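January
By Kadri Juška

Dreltarach Solid Tabletop, Pale Beige

We've been making the Dreltarach for 9 winters now and I still get a little giddy when a fresh one comes off the finishing bench. It's a plain top! No inlay, no fancy edge, just a smooth, pale surface that goes with almost any base you already own. People put it on old sewing machine legs, on file cabinets, on sawhorses in the garage, and it looks right on every one of them (the sawhorses might be my favorite).

Each top starts as beech from the yard in Nolton. Ivar Engström picks the boards himself and sorts them by color before anything gets glued, so you don't end up with one pinkish strip running down the middle of an otherwise calm table. After glue-up the blank rests for two weeks. Then it's planed, sanded, given its first coat, sanded again by hand, and given two more coats of our beige-tinted hardwax oil. The tint is light, but it evens out the wood well, and the seams stay visible as thin lines across the top.

Size and weight

The standard top is 935 mm long and 602 mm deep. Yes, those are odd numbers, and yes, we get letters! They come from the very first one, which was cut to fit an alcove in Gediminas Kütt's kitchen, and by the time anybody thought of rounding them off we'd already built the jigs. It turned out to be a lovely size for one person with a laptop, a lamp and a big mug, or two people playing cards. Custom sizes are possible, just write to us with your measurements and tell us what the top will sit on.

One person can carry it flat under an arm, though stairs go better with a friend on the other end.

Choosing a base

The underside comes undrilled. Our own Unia trestles fit without any hardware at all, and you can slide them in or out until your knees are happy. If you're using screw-on legs, drill pilot holes and keep them at least two inches in from the edge. Hairpin legs are fine. A single center pedestal is a bit wobbly at this length, so we'd go with the wider Guo foot if you have your heart set on one.

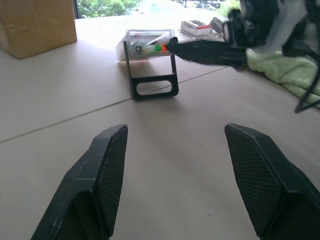 Dreltarach top in pale beige, smooth finish.

Everyday care

Wipe with a damp cloth and a drop of dish soap, then dry. For coffee rings, rub gently along the grain with a white nylon pad and a little of the care oil that comes in the box, leave it fifteen minutes, and buff off whatever hasn't soaked in. Lay the oily rag out flat outdoors to dry before you throw it away, never balled up in the trash, as it can heat up and catch fire. Re-oil the whole top once a year, or whenever water stops beading on it.

Please don't use bleach, steam cleaners or scouring powder. Hot pans need a trivet.

In the box

One top, one small tin of care oil, two nylon pads, and a paper drilling template for four legs. Bases are sold separately. Unia trestles come in birch or painted black, and the pair folds flat enough to go behind a door.

Pickup orders can be collected from the Nolton workshop any Sunday morning. Ring the side bell, the front one sticks.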